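11 May 2021

Seven months to go and we have a guest list of 192 people for a room that holds 60. I wrote both numbers on the back of an envelope last night and looked at them for a while, in case one of them would move.

The 192 is mostly my mother's work. She started with family, went on to people who once brought us a casserole, and finished with everyone who ever invited her to anything. Frida's side came to 22 until her father remembered he had cousins in Stamham. I have met one of them. He talked to me for an entire evening about drainage and I liked him very much, but I would not have thought of him in connection with cake.

So we are back to arguing about the venue. Mogensen House has the beams, the fireplace and the long windows, and Frida has wanted it since before she wanted me, as far as I can tell from the dates on her saved pictures. It takes 60 seated. The woman who shows people around said 60 very firmly and then said it again when she saw my mother's face. The alternative is the Minum Hotel out by the ring road, which could seat the whole list and probably the drainage board as well, and which has a carpet that I can only describe as a decision someone made.

My mother prefers the Minum. It has parking.

We had the conversation again tonight over leftover soup. Frida's position is that a wedding is for the two people getting married. My mother's position, delivered by phone on speaker while she was also unloading her dishwasher, is that this is a lovely idea and where did we get it. I said perhaps we could have the ceremony at Mogensen and a bigger party somewhere else in the spring. There was a silence with plates in it. Then my mother said, "So some people would be invited to the real one," and I saw exactly how the next seven months would go.

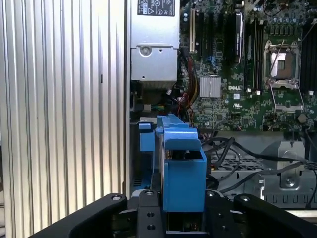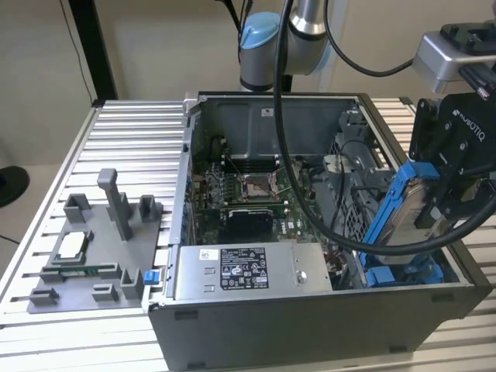

Then there is the name question, which I had honestly thought was the easy one. Frida Hauksdóttir is staying Frida Hauksdóttir. It means Haukur's daughter, she is Haukur's daughter, and marrying me will not change who her father is. I think this is perfectly sensible. My aunt thinks it is a phase. She asked what the children would be called, and Frida explained how it works back home, with the sons and the daughters ending up with different last names, and my aunt wrote it down on a napkin, drew some arrows and then asked if we had considered a dog.

The invitations are held up by this too. The printer, Muron, has a form with one box marked "Family name of couple," and it will not let you go on to the next page without filling it in. I typed "see below." The proof came back today with See Below across the top in gold script. It looked quite good. Frida wants to keep it for the fridge.

Things that are settled, for my own comfort: the month (December, because her grandmother can travel then), the rings, and the fact that my brother will not be singing. He has been told. He took it well, and then he asked whether playing the guitar counted as singing, so I suppose that one is only mostly settled.

We tried three cakes on our lunch break and liked the one neither of us could identify. The bakery had lost the label. They are going to call us.

Frida went to bed an hour ago with the list and a red pen. She has just shouted down to ask who Leonard and Pat are, and I have no idea, and I shouted back that they must be hers. They are not hers. I will have to ask my mother, who will say that of course I know Leonard and Pat – they came to my christening – and by the end of the call they will be sitting at table one.

I have told Mogensen House we will give them an answer soon. They want a deposit by the end of the month and the final numbers by fall. I put the envelope in the drawer with the takeout menus and washed up the soup bowls.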